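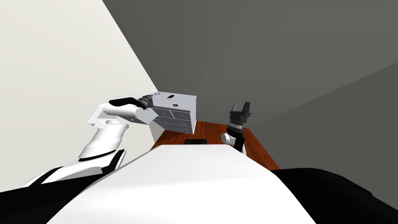
Rapport d'avancement, programme Naten
Volet : détection des faux comptes à l'inscription
À l'attention d'Apolline Poulain, direction des partenariats, Provis
Rédaction : Tatsuya Yokoyama

1. Où nous en sommes

Le nouveau contrôle d'inscription est en service depuis septembre sur le portail de Rilham. La convention prévoyait deux portails à cette date. Le second, Bíró, attend toujours que son prestataire ouvre l'accès au serveur de test, et je ne crois plus beaucoup au calendrier qu'il nous a envoyé.

Sur la période, le contrôle a examiné 2949 demandes de création de compte et en a laissé passer 2456. Le tableau de bord affiche le reste comme « tentatives automatisées bloquées ». Je vous demande de ne pas reprendre cette formule dans votre communication. Nous savons que ces demandes ont été refusées. Nous ne savons pas combien venaient d'un programme et combien d'une personne pressée, mal voyante ou équipée d'un vieux navigateur.

2. Ce que valent les premiers résultats

L'équipe a relu à la main un petit lot de refus. Quatorze d'entre eux correspondaient à des usagers réels, qui avaient ensuite écrit à l'assistance. Ceux qui ont renoncé sans écrire n'apparaissent nulle part. Le lot n'a pas été tiré au hasard et je me garderai d'en déduire un taux.

Le fournisseur du module annonce une précision « quasi parfaite ». Nous lui avons demandé le protocole de mesure ; il a répondu par une plaquette. Tant que nous n'avons pas mieux, cette annonce ne figure pas dans nos indicateurs.

3. Accessibilité

La variante audio fonctionne, mais les consignes sont lues trop vite et le bouton de relance n'est pas annoncé par tous les lecteurs d'écran. Le correctif est écrit, il n'est pas déployé. À mon avis, il aurait fallu commencer par là.

4. Budget et suite

Les dépenses suivent le prévisionnel, en partie parce que le travail sur Bíró n'a pas démarré. Il ne s'agit pas d'une économie.

D'ici au prochain rapport :
- déploiement du correctif audio à Rilham ;
- relecture d'un échantillon de refus, tiré au sort cette fois ;
- décision de votre part sur Bíró : report ou retrait du périmètre.

Je préférerais le report, à condition que l'accès soit confirmé par écrit avant tout nouvel engagement de dépense.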